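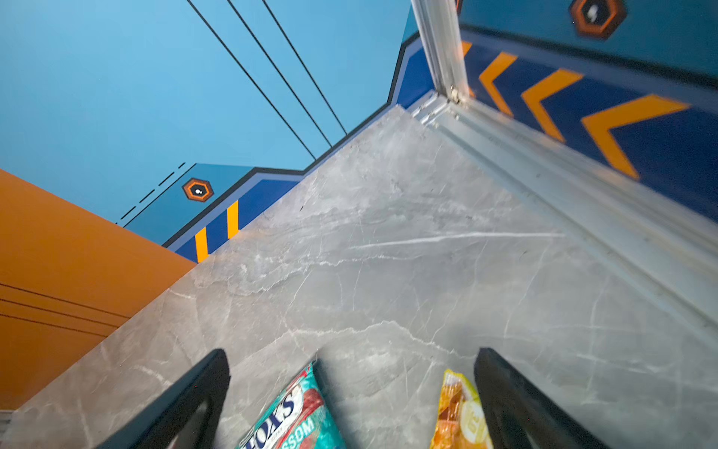

Florncombe Manipulation Group -- bench diary

Monday, January 1, 2018

In at nine with the building heating off. Montserrat Cisneros had left the fault open over the holiday, so I took it from the top.

Symptom as logged in December: on the snack packet task the gripper closes, reports a grasp, lifts, and the packet is still on the worktop. The controller carries on to the drop position with nothing held. Three such events in the last full run of 129 picks, all on soft wrappers, none on boxes.

Set out two packets on the marble-pattern top, the teal one to the left and the yellow and orange one to the right, fingers open wide above them. Ran at half speed with the wrist camera recording. First 50 cycles clean. Cycle 51 failed in the way described. Held the arm where it was and read the values off by hand.

Finger gap at "grasp confirmed" was the same as for fingers closed on nothing, within the noise. Motor current was high enough to pass the threshold. So the fingers had met each other, the current rose, and the software took that for a packet. The Cherkaoui driver is supposed to check gap as well as current. It does, but the gap limit is read from the parameter file at start-up, and the file on this machine has it at zero. Somebody cleared it, or the Odero update did. The backup from before the update has a proper value in it, which points at the update, but I can't show that yet.

Second matter, more serious. While the arm was held I opened the side guard and the hold released for a moment before the stop came in. Movement was up to 50 mm, downwards. My hand was outside. Closed the guard, isolated at the wall, put the tag on. The counter on the brake relay reads 3,546 operations, and I have no figure from Irkorberg for what it is rated to. Have written to ask.

Gap limit restored in the file but not tested. No further running until the relay has been changed and the guard stop timed with a meter. Montserrat told by phone. She wants the old relay kept and bagged.

Still to do: compare parameter files on the other two arms -- same update, same day.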